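Notebook, Trommont collection room
August, entry opened 9:40
Entered by Inês Leitão; reviewed by Algirdas Kütt

Purpose. To continue the garment-handling set for the Hekirano policy, two-arm teleoperation, wrist views recorded on both sides. The target for this block remains 100 accepted episodes. The previous block closed with 24 accepted and 9 rejected, and those figures are carried forward unchanged.

Setup. Leader arms were zeroed before the first take. The left leader drifted slightly at the elbow and was zeroed again at 10:15. Grip force was left at the Hinow default. Wrist recording was checked for dropped frames over a 50-second idle run; none were found. The scene camera was not moved.

Procedure. Each episode begins with both arms at the rest pose and ends when the operator releases the pedal. Operators are to pause briefly before the first contact, as agreed with A.K. Episodes in which the garment leaves the work surface are to be kept and labeled "recovery" if the operator brings it back, and rejected otherwise. The Bortolotti labeling sheet still has no field for this; the free-text column is to be used for now.

Observations. Two operators approach the fabric from noticeably different heights. A.K. considers this useful variety. I would prefer that it be recorded by operator, so that it can be separated later, and have added initials to the episode names. 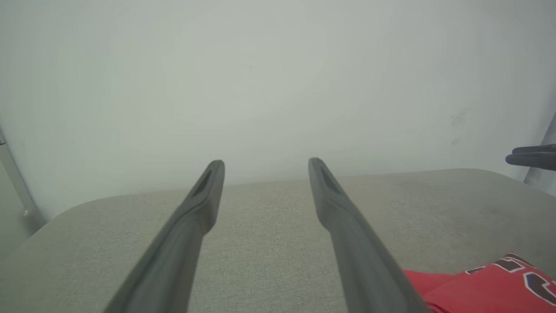

Start-state coverage is the weaker part of the set. Too many episodes begin with the garment near the center of the view, and a policy trained on these may not learn to search. Starts such as the one with the red garment low in the right corner, only partly in view and overlapped by the near finger, should be given a larger share. The light gray upholstery and pale wall give good contrast with red, so this start should not be taken as a test of harder color pairs. Gray and off-white garments are to be scheduled separately.

Open items.
Elbow drift, left leader: A.K. to inspect the coupling.
Labeling sheet: request a "recovery" field.
Start positions: I.L. to draft a placement list before the next block.

Entry closed 16:20. Reviewed, A.K.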